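2/11/18

Peletti gripper kit, second session on the cup table. Jucélia Brandão on the handle, me (Rok) on notes and timing.

Kit is the hand-held version, the one Hamdan quoted us at $1,245 per unit. The full package with the mount, spare pads and one year of support is $3,680. We have two weeks left on the loan before they want a yes or no, and Trotville wants our write-up ahead of that so they can decide if they're going halves.

Setup today: same tablecloth, same drinkware, nothing fixed down. Jucélia picked what to go for and I didn't prompt. Finger pads are the blue ones that came in the box. Harder black set is still in its bag.

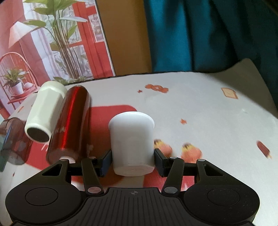
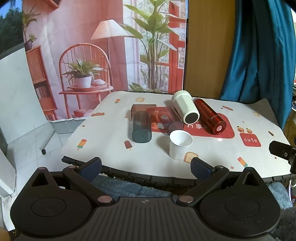
**Cloltitz Handling Workshop | Bench Notes**

White cup is the easy one. Pads close square on it and the linkage stays even left to right, no sign of one finger leading. I was watching for the cup wall to go in under load and couldn't see it by eye. Will put a gauge on it next time.

Red bottle on its side is harder. You have to come at it across the long axis, and with the other vessels lying against it there isn't much room to get a finger down. Jucélia's comment was that the housings are wide enough that you lose sight of the near side of the table and end up leaning over to check. I tried it and agree. Not a fault as such, but the brochure calls it "slim profile" and I wouldn't.

The clear cups need more time. Colour of the cloth comes straight through them and it's easy to misjudge where the wall is. Worth a separate run on a plain grey sheet to see if it's the cups or the print that slows us down.

Log count at pack-up was 181 grasps, good and bad together. I haven't split them yet. Running total on this loan unit is 2,455, so the wear check on the pivots is due. Quick feel of the joints at the end: no slop that I could find, slight roughness on the left side when opened right out. Might just be grit. Cleaned it with a dry cloth, no oil, as the manual says to leave them alone.

To do:

- Ask Hamdan if the pads are sold separately and what they cost
- Swap to the black pads and repeat the white cup and the red bottle
- Pull the failed grasps out of the log (Jucélia)
- Find out if the support year starts at delivery or at first use. The quote doesn't say
- Get the May quote out of the folder and compare, I'm fairly sure the mount was included then

Leave the table as it is, please. I want the same cloth for the pad comparison.

RK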